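Re: [rustville-gardeners] Rain barrels, worth it?
From: Judite Leitão
Date: 11/10/2019

Chinyere Nwosu wrote:
> We get hardly any rain after June and my water bill is awful.
> Did anyone's barrel really pay off? And do you leave it
> hooked up over the winter?

Hi Chinyere and all,

Yes, get one! I put in a 60 gallon barrel behind the garage and it fills up in one good storm (I was out there in my slippers cheering it on). My meter said 3,309 gallons for last summer and 2,598 for this one, though I did give up on the corn, so don't credit the barrel with all of it.

For winter I drain mine, leave the spigot open and turn the downspout back to the lawn. Ekaette left hers full one year and it split right down the seam. Put it up on blocks too, or you'll wait forever for a watering can to fill.

The hardware place in Bendbridge had them last week, but call first.

Oh, and Hadiza, you wanted kitchen ideas for washing vegetables. I love a drainboard for muddy carrots!

Judite

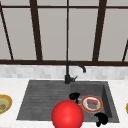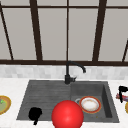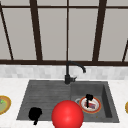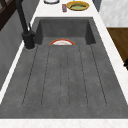 Last one: dark gray sink with the long sloping drainboard, white countertop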